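Loston Coffee Walk: Frequently Asked Questions

What is the Coffee Walk?
A self-guided morning around the small coffee places of Loston, on foot, at your own pace. You pick up a paper map, you wander, you taste, you chat with people who really love what they brew. It's our favorite day of the year!

When is it?
8th May, from first opening until the last cafe on the map closes. If you can't make it, there's a shorter evening version in June with a completely different route.

How many places take part?
This year there are 13, from the Udine espresso bar by the station (tiny, loud, wonderful) to the Lazăr bakery, where the poppy seed rolls usually sell out well before lunch.

Do I have to drink 13 coffees?
Please don't! Every stop pours a small tasting size, and most people manage five or six. Decaf, tea and hot chocolate count too, and you still get your stamp.

How long is the route?
The full loop takes about 94 minutes without stopping, but you'll be stopping a lot. The river half is flat. The Tarkis Hill half is steep and has steps, so strollers and wheelchairs should follow the green line on the map.

Do I need a ticket?
Only if you want the stamped map. We printed 541 of them, and you can get one at any stop on the morning itself.

Are dogs welcome?
Outside, everywhere. Inside, look for the paw sticker on the door — 

a few of the kitchens are too small for it.

Can I get my tasting to go?
Yes, all of the stops will do it. Ask for a lid if you're heading up the hill, and bring your own cup if you have a small one. 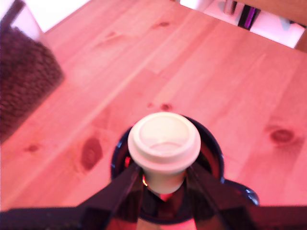 We did the hill first last year and I'd tell anyone to do the same, because the walk down to the river with a roll in your hand is the best part. Will the bakery have the rye ones again?

Reply from the Coffee Walk team: Yes, rye is back! And hill first is a great way to do it. Just check the opening times on your map, as the top two places start a little later.

What if it rains?
We walk anyway. Bring a jacket.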